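**Wicker baskets for kitchen stuff - yes or no?**

**kimie_y** wrote:

Ok so I'm finally redoing the kitchen drawers in our place on Jarngate and I have run out of drawer. My sister swears by baskets on the counter for all the towels and spatulas and so on. I like how wicker looks but my mother in law says it's a crumb magnet and I'll hate it in a month. Who's right?

**protside_pete** wrote:

Your mother in law. We had three of them. Flour gets in the weave and it never comes out, you end up in the yard banging it on the fence like a rug. I went to a plain steel crock and I'm not going back.

**Rainer Kuhlmann** wrote:

Disagree with Pete, sorry! I've had wicker next to the stove for years. Put a cloth in the bottom, wash the cloth with the dish towels, done. Twice a year I take the basket outside with a soft brush and a little dish soap and let it dry in the shade (NOT on the radiator, I cracked a good one that way).

Go for a rectangular one too. Round ones waste the corner of the counter and long spatulas just roll around in them. 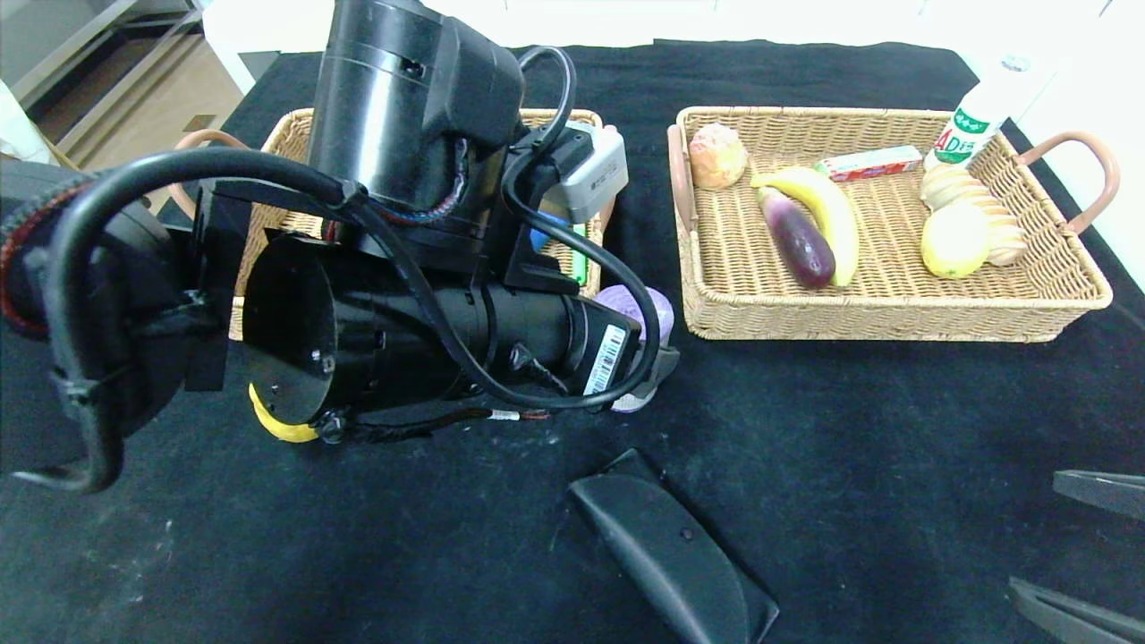
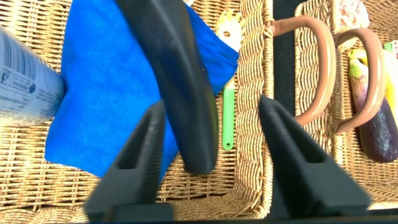
Rectangular wicker in the first one, blue microfiber towel and a green spatula in the second.

**kimie_y** wrote:

Oh I like the rectangular shape! And the blue is so cheerful. Doesn't microfiber grab every crumb though?

**Rainer Kuhlmann** wrote:

It does, and I'd rather have them in the towel than in the weave. Just skip the fabric softener when you wash it.

**protside_pete** wrote:

So now you're doing laundry for a basket. A crock goes in the dishwasher, just saying.

**moss_and_butter** wrote:

Pete, a crock is useless for towels and you know it. Kimie, can I throw in a middle option? Wicker for cloth things, crock for anything that touches food. Also check the bottom edges before you buy. The one I got at Diekmann had a loose end that snagged every towel I own, and I had to trim it with nail scissors.

**kimie_y** wrote:

Ha, I think I'm going to do both and annoy everybody equally. I measured and I've got room for one basket if the toaster moves. Is it safe to keep it near the kettle? I'm a little worried about steam.

**Rainer Kuhlmann** wrote:

I'd keep it on the other side. Mine got a gray spot on the back from the kettle and it smelled like a basement until I scrubbed it with vinegar.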